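手持夹爪的指尖装配与标定(共享工坊版)

适用对象:已经打印好 Elasier 手柄、手上有一套平行开合机构的人。手柄本体的组装见前一篇。本文只写手指、软垫、标记和相机这一段,最后是试抓。

## 物料

- 黑色指板,左右各一,镜像件,不能互换
- 橙色软垫一对,带细棱纹
- 方形黑白基准标记两枚,左右 ID 不同
- M3 沉头螺钉 4 颗,垫圈若干
- 鱼眼相机模组,固定在手柄上方的支架上
- 游标卡尺、异丙醇、无绒布、400 目砂纸

软垫用的是 Kwak 的软料。换别家材料也能打,但回抽和温度要重新调,下面的参数就不适用了。

## 1. 处理指板

指板打印时平放,贴标记的一面朝上。取下后先检查滑轨孔,孔内有拉丝就用钻头手动转一圈清掉,不要上电钻。

贴标记的区域用 400 目砂纸打磨至手摸无层纹。打磨后用异丙醇擦一遍,晾干。这一步偷懒的话,标记边角会在几周内翘起,识别会出现间歇性丢失,排查起来很费时间。

## 2. 装软垫

软垫底部有燕尾槽,从指板上端推入。推不动时检查槽口的第一层是否有象脚,用刀片修掉,不要涂油。油会沿棱纹渗到接触面。

推到底之后,每侧上两颗螺钉。拧到垫圈刚好压平即可,过紧会使软垫根部鼓起,两指闭合时先碰到的就不再是指尖。

检查方法:慢慢合拢手指,对着灯看两片软垫之间的缝。缝应从指尖向根部均匀收拢。单侧先闭合,说明有一片没推到底。

## 3. 贴标记

标记打印在哑光纸上,四周必须留白边。覆膜用哑光膜,亮面膜在顶灯下会出现白斑,检测器认不出角点。

1. 手指完全张开,锁住扳机。
2. 用定位卡抵住指板上缘,把标记放进卡口。
3. 从中间向四角压平。
4. 合拢手指,确认两枚标记高度一致、互不遮挡。

左右 ID 贴反不会报错,但算出来的开度符号是反的。Moushumi Ranasinghe 在工坊的共享文档里维护了一张 ID 对照表,贴之前先查。

## 4. 相机与开度标定

相机支架装好后,画面下方应同时看到两枚标记,全开和全闭两种状态都要看到。全闭时若有一枚被软垫挡住,把支架后移一格。

标定流程:

1. 固定曝光和白平衡,关闭自动对焦。
2. 用标定板采 33 张,覆盖画面边缘。鱼眼镜头的畸变主要在外圈,只采中间等于没标。
3. 手指全开、全闭各停留几秒,记录标记间距的最大值和最小值。
4. 在配置文件中填入这两个值:

```
lens: fisheye
marker_gap_open: <实测值>
marker_gap_closed: <实测值>
exposure_lock: true
```

重新拆装过软垫,第 3 步要重做。只拆过手柄外壳不用。

## 5. 试抓

试抓不要从硬方块开始。方块太容易,装配问题显不出来。用柔软、会变形、表面反光的小物件,软垫偏斜或夹持力不足会马上暴露。我在 Hultircombe 工坊用的是一只小箱体,白色底面,两侧深灰壁板,后壁上挂着几样小东西,照明从上方来。

夹持点放在物件下半部,让上半部露出软垫。合拢速度放慢,接触后再扣一点扳机,看物件是否扭转。
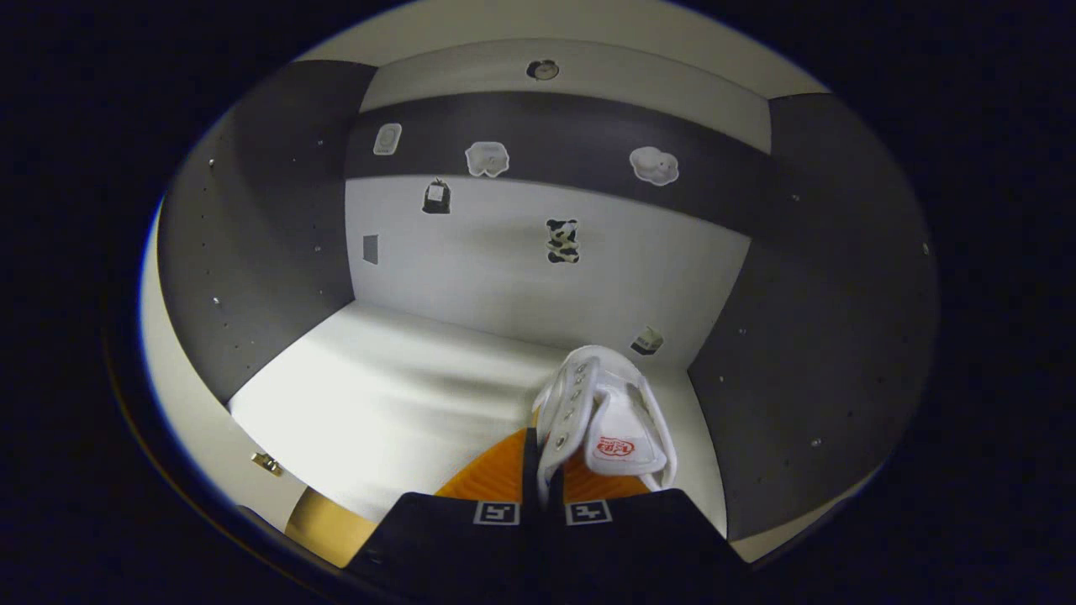

扭转的原因通常有两个:左右软垫高度不齐,或者一侧螺钉过紧。先松开两侧螺钉重推一次,再调夹持力。不要先去改配置里的开度值,那只会把机械误差藏进数据里。

箱体内操作还要注意手柄姿态。进入时保持夹爪轴线与底面的夹角不变,靠近侧壁时减速。壁板上的螺钉头会刮到指板外缘,刮痕一深,标记附近就会出现杂散的角点。

录制一段完整的抓取、提起、放回之后,回放检查以下内容:

- 标记丢失的帧是否集中在某个开度
- 开度曲线在接触时刻是否有平台
- 白色物件和白色底面处有没有过曝

过曝时先降曝光,再考虑调暗顶灯。降曝光后标记的白边会变灰,检测阈值要跟着改。

## 6. 耐久检查

连续开合 300 次后停下,复查螺钉和标记四角,再量一次全闭间距。数值变了就重新标定。软垫棱纹磨平的部位如果只在一侧,回到第 2 步。

装配文件和定位卡的模型在 Likormont 仓库的 `fingers` 目录下。定位卡分左右,打印前看文件名后缀。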